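Faux flowers, real vases, and one very happy Sunday

October 2019

I have a confession for my fellow real-flower people. I bought fakes. A whole armful of them! And I'm so pleased with how the arranging went that I've been boring everybody at work with it, so now it's your turn.

It started with the hallway at our place on Ridgeway. There's a shelf by the front door that gets no sun at all, and every bunch of tulips I put there sulks and drops its petals by Wednesday. My friend Yee-man Lo has been telling me for ages to try artificial stems and I kept saying no, because in my head they were all dusty silk roses in a dentist's waiting room. Then she took me to the big flower warehouse over in Hininbridge and I wandered the aisles for most of a morning with my mouth open. The tiny blossoms! The grassy bits! There was a whole wall of just leaves. I came out with a bag of stems and a receipt I have hidden from my husband (sorry, love).

My favorite match so far is the one I'd never have tried on my own, pinks and purples next to the blue glass.
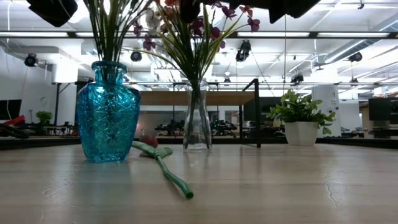 Magenta, purple and a little peach in the clear vase, with the blue cut glass beside it.

The first thing I learned is that clear glass shows everything. With real flowers you've got water and a bit of murk to hide behind, but with fakes the stems are right there on view, so how you bundle them matters. I hold mine in one fist, twist them once so they cross, and drop the whole lot in together. If I poke them in one at a time they all lean against the same side and it looks like a bus stop. Grassy blades go in with the flowers, mixed all the way through, and then I fan them out with my fingers once everything's standing up.

Blue glass is much more forgiving. You can have any old muddle going on in there! I've always loved the kind with the starry cut pattern. My grandmother had a piece on her windowsill that we weren't allowed to breathe near, and I think that's why I can't walk past one in a thrift store. They throw the prettiest color onto a pale table, too.

The second thing is to lay your stems out flat before you commit to anything. I used to start jamming flowers into a vase the minute I had the paper off, and then wonder why I had all the tall ones at the front. Now they go down on the table with space between them, so I can see how long each one is and which colors like each other. Tulips next to something small and starry, lilac next to blue, white near pretty much anything. I slide them around for a while and swap things back and forth. It's half the fun, and it's free.

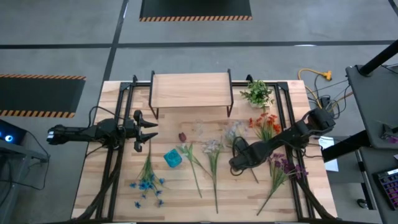 Single tulips are trickier than sprays, I find. A spray does a lot of the work for you because it already has its own shape, with side stems going off all over the place, and you can bend each one a bit until it looks like it grew that way. A lone tulip just stands there like a soldier. I warm the stem in my hands and give it a slow curve, nothing sharp, and it looks a hundred times better. Red ones look wonderful with lots of plain green.

Please do bend them, by the way! They come out of the packaging so stiff and so flat. I spent a good twenty minutes on one spray, opening up the blossoms and turning a few of them away so they weren't all staring at me. Real flowers look in every direction. I also leave the stems long to begin with and only trim at the very end, with wire cutters, after ruining one pair of kitchen scissors. Yee-man did warn me.

And white! I nearly didn't buy any white because I thought it would look the most fake, and now it's the one I want more of. Get the kind with some veining and a dark middle. Plain bright white can look a bit like paper, but a little purple in the center makes all the difference.

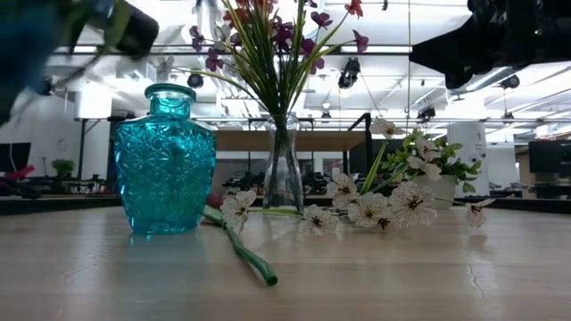
I'd also say keep one green plant nearby, something leafy in a simple white pot. It ties everything together, and it fills in the low part where tall stems leave a gap. I have one next to my hallway vase now and it makes the whole shelf look fuller.

For dusting, I've been told a hair dryer on the cool setting works well, so I'll try that and report back. Yee-man swears by a soft paintbrush for the small petals.

Next I want to try something for December, with dark red and lots of trailing green, maybe in a low bowl instead of a vase. If you've done a winter one with artificial stems, tell me what you used in the comments, and send me pictures if you have them. I'm going back to Hininbridge next weekend and I have a list!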